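Perception and Calibration Software Engineer (Manipulation)
Fumari Robotics, Clernley office
Full time, on site at least 3 days a week
Posted in November, open until filled

Fumari writes the software that sits between a wrist camera and a gripper and tries to keep the two on speaking terms. We have a small team, a good coffee machine, and a calibration stack called Strand that was written in a hurry by people who have since been promoted.

We are hiring someone to own Strand. By "own" we mean that when a gripper closes a finger's width to the left of a part, people will walk to your desk.

What the job is

Strand estimates where the camera is, where the fingers are, and how much to trust either answer. It does this with fiducial markers on the fingers and pattern boards in the workspace, a nonlinear solver, and a config file of 2,096 lines. You will be asked to make the config file shorter. The last three people to try made it longer, and one of them is your interviewer.

In your first few months you would:

Rewrite the marker detector so it copes with motion blur, bad lighting and labels applied by engineers.
Fix time sync between the camera driver and the joint encoders. We have a theory. We have had it since spring.
Build a drift monitor that tells operators when to recalibrate, in words an operator would use. The current message is "residual exceeds bound (soft)".
Sit in on planning reviews with the Fultusell group, who consume our pose estimates and have opinions about them.

What we need from you

Solid C++ and enough Python to be left alone with it.
Working knowledge of camera models, hand-eye calibration and least squares. You should be able to explain a covariance matrix to Faustino Huerta, who runs operations and will ask what it costs.
Experience with real hardware. Simulation counts, though we will ask what happened when you left it.
A habit of writing things down where other people can find them.

Nice to have

Some time spent with ROS 2 or a similar middleware, and a measured attitude toward it.
Rolling-shutter correction.
A steady hand with sticky labels.

We don't need a PhD. We have several and they take up a whole row of desks.

What you get

Salary according to experience, with the range sent to every applicant before the first call. 18 days of paid vacation plus public holidays. Health and dental. A desk by the window or a desk by the robots, your choice, although everyone picks the window and then moves.

No on-call rotation. There was one for a while and it mostly produced a group chat.

How hiring works

A half-hour call with Asuka Hirose, who leads perception. Then a take-home task: we send you a short recording with the camera poses removed, and you tell us how you would get them back. Please stop after 3 hours. We read unfinished work with interest and overfinished work with suspicion. Last comes an afternoon in Clernley, starting at 1 p.m., with lunch beforehand and no whiteboard puzzles.

To apply, send a resume and a paragraph about a bug that turned out to be a units problem to Asuka Hirose at the Clernley office. If you have never had one, tell us about the bug you blamed on someone else's units. Cover letters are optional and get read by the same two people either way.

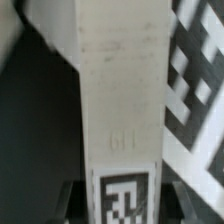
Finger 611 with its marker, pattern board at right, as the wrist camera sees them.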